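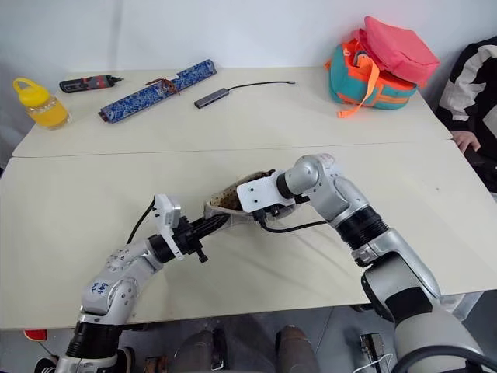

收拾一张桌子要花多少工夫，问十个人会有十个答案，我自己的答案是“看上面有几样软的东西”。写家务小窍门这些年，来信里问得最多的已经从“锅底怎么刷”变成了“到底什么时候能有个机器替我干”，今天索性把这件事从头到尾聊一聊，顺便把我攒下来的办法都写上，机器能用，人也能用。桌子后排一字排开的那些东西，谁家没有几样呢：黄盖子带提环的透明瓶子、电动螺丝刀、系着红褐色绳子的蓝花布卷、拖着短线的USB集线器、颜色鲜亮的小背包。硬的我都不发愁，往哪儿一放就是哪儿。两只机械臂凑到一块儿对付的是前面那件敞着口的东西，左边的黑手指正碰在它的边沿上，我看着就想起自己一手扒着袋口、一手往里塞东西的样子，心里先替它们捏一把汗。

先说我的结论，着急做饭的朋友看完这一段就可以走了：能滚的、能冲的、能按固定路线走的家务，机器已经干得挺好；要捏、要翻、要拎起来抖一抖的家务，眼下还是咱们自己的手快。中间那一大片呢，有不少活儿只要把家里稍微改一改，机器就能接过去一半，剩下一半人做起来也轻松得多。下面写的多半是怎么“改一改”。

一、软的东西为什么难，以及怎么让它不那么难

我有位老朋友叫Wyn Price，在车间里管了半辈子装配，后来退下来开了间小修理铺。我问他机器最怕什么，他想都没想：“怕抹布。”我当时笑得茶都洒了。可你回去拿块抹布试试，闭上一只眼，手上套两根筷子，把它从桌上捡起来摊平，再对折，你就知道他说的是什么意思了。盘子放在那儿是什么样，拿起来还是什么样；抹布一拎起来就变了，每拎一回变一个样。

所以我的第一条窍门：给软的东西一副骨头。拉链袋、布袋、束口袋这一类，里头垫一张裁好的硬卡纸，底下一张，靠背的一面再来一张，袋子就立得住，口也容易张开。卡纸用旧鞋盒剪就行，四个角一定要剪圆，不然用不了多久就把布顶破了。我家放针线的、放充电线的、放零碎药膏的几个袋子全都这么弄过，现在找东西一只手就够，另一只手可以端着碗。

第二条：袋口要有个能抓的地方。拉链头太小的，穿一小段棉绳打个结，或者套一枚钥匙圈。上了年纪手指头不灵便的人最喜欢这个改动，我婆婆的外套、钱包、洗漱包，我一口气全给她换了，她嘴上说花里胡哨，第二天就把自己的枕套拉链也拿来让我弄。

第三条：软的东西别叠在软的东西上。毛巾压毛巾，塑料袋塞塑料袋，拿一个带出来三个，这种事人碰上了顶多骂一句，机器碰上了就要从头来过。竖着放！用书立隔开，一格一件。抽屉浅的话，把毛巾卷起来横着插进去也成，卷口都朝一边。

塑料袋要单独说几句，因为它又软又透，灯一照，连我都看不清边在哪儿。超市的薄袋子我一律先压平，顺着长边折成一条，再从底下往上卷，最后把提手塞进去，变成一个小鼓包。透明的袋子我还会拿油性笔在开口那一边画一道，粗粗的，颜色深一点，下回一眼就知道往哪儿搓。保鲜袋也可以画，画在外侧，不碰吃的。 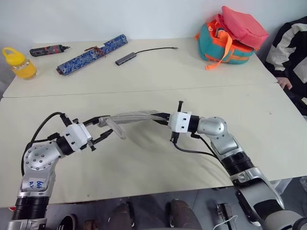
说到这儿有人要问了，那机器学会叠塑料袋还要几年？我不知道，也不敢替人家打包票。我只知道家里的活儿有个规矩，越是咱们觉得“顺手就做了”的，越是说不清楚。我女儿小时候我教她套垃圾袋，讲了半天讲不明白，最后还是抓着她的手做了一遍。搓一下、吹口气、往下一兜，这里头有多少小动作，自己做的时候哪里会去想。你要是有空，不妨找一件天天做的小事，把步骤写到纸上，写给一个从来没见过这东西的人看。我写过“把袋子套到桶上”，写满了一页半，写完才发现自己一直是用小指头压住后边那一圈的。

写下来还有个用处，就是能看出哪一步多余。我写完那一页半以后，把垃圾桶换成了外头带压圈的，压后边那一圈的动作省了，套袋子比从前快得多，家里谁都肯套了。

二、已经可以放手的活儿

扫地。我们家的第一台扫地机是二手的，牌子叫Ploster，769块钱从邻居手里接过来，外壳上还贴着人家孩子的贴纸，我没舍得撕。它聪明不到哪里去，撞了墙就拐，可是每天跑一圈，地板的确干净。关键在于你得给它让路。

给扫地机让路的办法，我列在这里，一条一条照着看：

沙发、柜子的腿要够高。我家沙发原来太矮，机器钻进去卡住，叫得像受了委屈。后来垫了木块，离地14厘米，进出自在，我自己用拖把也伸得进去了。

地毯的穗子往里折，用双面胶粘在背面。想留着穗子好看的，就在来客人的时候再放出来。

电线离地。插线板固定到桌板底下，线用魔术贴扎带捆成一束，从桌腿后面走下来。扎带别用一次性的塑料扎带，剪的时候容易剪到线皮，我剪坏过一根台灯线，吓得不轻。

拖鞋有个固定的位置。我在门边钉了一条矮木条，鞋头往上一搭，鞋底朝外，机器过去就碰不着。

袜子。袜子我没有办法。家里有孩子的都懂。

洗碗。洗碗机这东西我劝过好多人买，也劝过好多人别急着买。一个人住、一天两只碗的，手洗更痛快。三口以上，又常炒菜的，装一台绝对不后悔。我家那台Urell用到现在，洗了超过200回，我总结下来，洗得干净不干净，一大半看怎么摆。碗口一律朝着喷水的中间，斜着往下；深的放外圈，浅的放里头；勺子和勺子别背对背贴着，中间插一把叉子隔开。木柄的刀、铁锅、老人留下来的描金碗，千万别放进去。鸡蛋糊、米饭粒先拿刮刀刮一下，不用冲，刮就行。

过滤网我见过有人一年不拆的，哎呀，那个味道。每个礼拜拆下来一次，用旧牙刷顺着网眼刷，再对着光看一看。嫌记不住的，把它跟倒垃圾绑在一块儿做，两件事一起就不会忘。

洗衣服和烘衣服，机器干了几十年了，大家早就不把它当稀罕。可是请注意，它只管洗和烘，前头的分拣和后头的叠，一直都是人在做。这就要说到下一节了。

三、能接过去一半的活儿

叠衣服。我的读者Eirlys Lloyd给我写过一封长信，说她全家五口人，最恨的就是叠衣服，问我叠衣机靠不靠谱。我回信讲，你先别买，先做一块叠衣板。找一张硬纸板，或者旧挂历后头的厚背板，裁成你家抽屉格子的宽度，衣服扣子朝下铺平，板子压在领口下方，两边袖子折进来，下摆往上翻，抽出板子，完事。大人一块，孩子一块，不同颜色，贴在洗衣机侧面。她十月里又来信，说现在是家里最小的那个抢着叠，因为那块板是他自己画的恐龙。

叠衣板为什么好用呢？说到底就是把“看着差不多”变成“就这么宽”。机器喜欢这样，孩子喜欢这样，急性子的先生们也喜欢这样。我越写越觉得，把家里弄得适合机器，跟把家里弄得适合小孩和老人，是一回事。东西有固定的家，口子朝外，把手好抓，颜色分得清。将来家里真来了个能干活的机器，当然好；没来呢，日子也已经舒坦了。

收桌子也算一半。固体的、有形状的，拿起来放进筐里，听着简单，可是先后顺序很要紧。我的顺序是先收会滚的，再收会洒的，接着收带线的，软的留在最后。会滚的不先拿走，胳膊一碰就下地了。会洒的，盖子先拧一遍再动，别信它看着是盖好的。带线的先绕线再拿身子，反过来的话线头一定挂到别的东西。软的最后，是因为桌面空了才摊得开，摊开了才好叠。

绕线也有讲究。短线别绕紧，松松地弯成一个圈，用布条一扣就行；在接头根部硬折，过不了多久里头就断。集线器、充电头这类小方块，我会在背面贴一小块魔术贴，桌板底下贴另一半，用的时候摘下来，不用就按回去，桌面上永远少一样东西。

再说一个，冰箱。会报过期的冰箱我用过朋友家的，挺有意思，可是每样东西都要你先告诉它，告诉来告诉去我嫌烦。我自己的土办法是在第二层最外头放一只浅盘，快到日子的都请到盘子里，做饭先看盘子。盘子满了就煮汤。这么一只盘子，比什么屏幕都管用，我用了好几年，扔掉的菜少了一大半。

四、车间和工具桌

家里有小工作台的朋友别走，这一节是跟Wyn一块儿写的，他口述，我打字，中间吃了两碟花生。

他的铺子里有个旧料盒，里头各种螺丝混着，他有一年冬天下了狠心全分出来，连螺母带垫片数下来522个，分完腰疼了好几天。他说，这种活儿机器要干完全干得了，大厂里早就有振动盘，螺丝在里头转着圈自己排好队出来。可是振动盘一个只认一种螺丝，换一种就得换盘子或者调半天。小铺子里今天修椅子明天修收音机，谁给你一种螺丝配一个盘子？所以他的看法是，活儿越单一机器越占便宜，活儿越杂人越占便宜，夹在中间的，先把杂的变少。

怎么变少？他的办法我照录：

新买螺丝只认几种长度，别见了便宜就往家里搬。长一点的能锯短，短的接不长。

拆东西的时候，拿一块硬纸板，把机壳的样子大概画上去，拆下来的螺丝按原来的位置插在纸板上。装回去的时候照着拔。这个办法我拿来拆过吸尘器，装回去一颗没多一颗没少，得意了一整天。

电动螺丝刀头几圈用手拧，感觉螺纹咬住了再开电。塑料件收尾也要用手，力气一大就滑丝。批头用完归位，别留在机身上就往抽屉里一扔，批头朝上是要扎手的。

软料，也就是布呀皮呀海绵呀，剪之前用长尾夹把它跟一张硬纸夹在一起，连纸一块儿剪。滑溜溜的里子布，这样剪出来边是直的。这一条跟我前头说的“给它一副骨头”是一个道理，我们俩谁也没跟谁商量过，说出来都乐了。

他用过一套叫Illés的小型夹具，桌面用的，两个爪子，能转方向，夹硬件夹得很稳，夹布就不行，夹紧了皱，夹松了跑。后来他在爪子上各套了一截旧自行车内胎，好多了。家里有桌钳的都可以试试，内胎剪一段翻过来，粗的那面朝外，夹木头也不会留印子。没有内胎就用橡胶手套的手指头，剪下来套上。

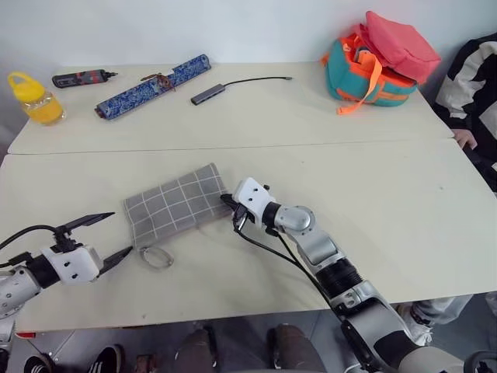

布袋子怎么收进工具抽屉，也是他教我的。先把里头倒空，翻过来抖一抖，缝里的铁屑木屑用宽胶带粘掉。放平，用手掌从中间往两边抹，别从一头往另一头推，推着推着就出褶子。有挂绳的，把挂绳理到袋子的一侧，别压在底下，压在底下的话下次一拽，整摞都跟着出来。然后拉链拉到头，再退回一小截，留个缝透气，放久了里头没有霉味。

抹平这一下，我觉得最能说明人手的本事。手掌贴上去，哪儿鼓着、哪儿还夹着一颗螺丝，马上就知道了，根本用不着看。Wyn说他试过戴着厚手套抹，同样的袋子，抹完总觉得心里没底，非要摘了手套再摸一遍。所以我每次听人讲“机器什么都看得见”，就会想，看得见是一回事，摸得着又是一回事，光滑的和有点潮的，看着可像了。

五、别急着花钱，先问自己几个问题

每逢打折季，就有人发来链接问我值不值。我不认识的机器，不敢乱说，可是有几个问题谁都能问：

它干完以后，我还要不要再干一遍？擦窗机我就是栽在这上头的，它擦完中间，四个角留给我，我照样得爬上去，绳子还得我牵着。后来送给了住平房的表姐，人家窗户大，四个角也不在乎，用得很高兴。

它自己要不要伺候？清水箱、洗抹布、刷滚轮，这些都算时间。我那台扫地机，每三天倒一次尘盒，头发缠在滚刷上，拿拆线刀顺着凹槽一划就断，比用剪刀一点点剪快得多。拆线刀针线店就有，几块钱的东西，家里该备一把。

它占的地方，我原来拿来做什么？有位读者厨房本来就小，摆了一台炒菜机，切菜板没地方放了，最后在炒菜机顶上切菜。您听听。

它坏了谁修？Wyn让我一定把这条加上。他说买之前翻过来看看底，螺丝露在外头的一般好修，全是卡扣粘胶的，修起来就费劲了。

还有一条是我自己的，叫它干活的时候，家里吵不吵。我有一台Jelari的小洗地机，洗得真好，可是声音大，我家老猫一听见就上柜顶，要哄半天才下来。现在我趁猫在阳台晒太阳的时候关上门开，它睡它的，我洗我的。

六、几样小改动，今天就能做

抽屉里铺防滑垫，东西不跟着抽屉跑，下次开抽屉还在老地方。没有防滑垫，湿巾包装上那种硬盖子粘在抽屉底，也能当小隔断用。

瓶子选带提环的盖子，湿手也拎得起来，一根手指头一勾就走。没有提环的，脖子上套一根粗橡皮筋，拧盖子的时候也不滑。

背包平时敞着口放，别拉上。拉上了里头的潮气出不来，第二天早上找钥匙还要多一道手续。带子往里收，垂在桌边的带子，路过的人十个有三个会挂到，别问我是怎么知道的。

画笔、毛衣针、细锉刀，长条的小工具用布卷收最好，一格一根，卷起来拿绳子一系。系活结，绳头留长一点。布卷靠墙斜着放不容易滚，要是总滚，在外头那一面缝一颗扁扣子，扣子朝下搁着，就停住了。

白桌面上别放白东西，透明的更不要。剪下来的胶带头、包装膜、空的小密封袋，搁在浅色桌上跟隐身了一样，收了三遍还剩一片。我在桌角放了一只深蓝色的搪瓷盘，专门接这些透明的碎东西，颜色一衬就看见了。

桌子拼起来用的，中间那道缝最爱藏东西，针、面包渣、小螺丝，都往那儿跑。缝窄的话贴一条透明宽胶带，脏了撕掉换新的；缝宽的塞一根圆的海绵条，裁缝铺做软包边剩下的那种就行，跟老板说两句好话，多半不收钱。

七、还有几封信没回

问机器能不能晾衣服的那位：会升降的晾衣架有，会把湿衬衫从盆里捞出来、抖开、找到两个肩膀再套上衣架的，我在谁家都还没见过。您先试试把衣架在洗衣机旁边就套好，连衣架一起端到阳台，腰会舒服很多。衬衫先扣上最上头那颗扣子，套上去就不歪。

问能不能给老人剥虾的那位：虾我还是主张自己剥，剥的时候可以说说话。要是实在赶时间，牙签从第二节挑进去，把虾线一起带出来，壳也松了。

问擦玻璃用报纸还是用布的那位：布，旧的纯棉汗衫最好，洗软了的。报纸的油墨会蹭到白窗框上，我擦过一回，擦窗框的工夫比擦玻璃还长。

问包饺子机的那位：我包得慢，所以我买过，手摇的，皮厚了夹不断，皮薄了漏馅，最后它在我家主要用来压孩子的橡皮泥。如今包饺子还是一家人围着桌子包，歪的那几个归我先生，他认得出来是谁包的。

最后提醒一句，前头讲的叠衣板，纸板用久了会软，软了就换一张，别舍不得。尺寸记得写在旧板的背面，换的时候照着描。下回我打算写厨房水槽底下那个柜子，您家里要是有什么好办法，来信的时候顺手把柜子的深浅也告诉我。

1/5/22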